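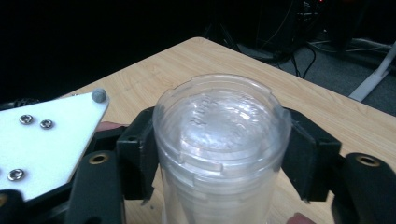
Handheld grippers – the new house rules

Quick one before everybody disappears for December. The draft good practice sheet for hand-held gripper work is done, it's 4 pages, and it applies at Goscombe and Drendach from the start of next month. Dalisay already work to most of it so not much change there. Slamet Ong wrote it and has had 6 of us reading it over, so if something is daft please tell him and not me.

The main points, for those who won't open the attachment (you know who you are).

Fingers. Keep them behind the pads. Closing force on these things is your own hand so it isn't going to take anyone's thumb off, but a fingertip in shot can hide the edge of the object, and that's the bit we need. If you can see your own finger past the pad from above, shift your grip and start the take again.

Clear objects. Cups, tubs, lidded pots, anything see-through. These go in thier own batch from now on, logged as "clear" on the sheet, one object per take. Hold below the rim or lid. No squeezing till the wall bends, stop when it's held. Dented ones go in the recycling, not back in the box.

Markers. Wipe at the start of each session with the dry cloth. No spray. A scuffed marker plate gets swapped, don't touch it up with a pen – we found two done like that at Drendach and had to bin the lot.
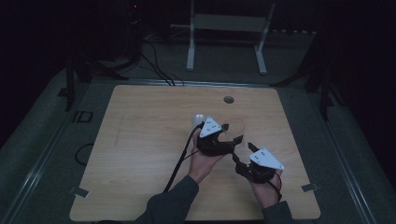 Two-handed work has its own page now, page 3. Both grippers start and finish over the table, and the plates stay facing up as far as the task allows. One gripper holds, the other comes to it. With a clear cup in the left like this and the right one angled in towards it, the left stays put until the right has closed, then you count to two and let go. Cable goes off the side nearest the hand it belongs to, never across the other arm. Left cable running down and off to the left over the tabletop is fine. Plain dark sleeves please, pushed down to the wrist, no watches.

Floor. Cables coiled or run along the edge, not through the bit where you stand. Tripod legs count as a trip hazard in the new risk form so tick the box even if you've worked round them for years.

How many takes. Target for the clear batch is 1,000 good ones. We have 1,142 on the drive from the old batch but they were done before the rules and Slamet wants them checked agianst the sheet first, so don't count on them. A take is good if the object is held, moved and put down without being regripped. Regrips are kept, just in the other folder.

Still arguing about: breaks (Slamet says every half hour, Lirham say that's too many), and whether left-handers can swap the grippers over. For now, no swapping. Comments on either by 4 pm on the last working day of the month, reply to this or leave a note on the sheet by the kettle.

Printed copies in the tray at Goscombe. Drendach's are in the post.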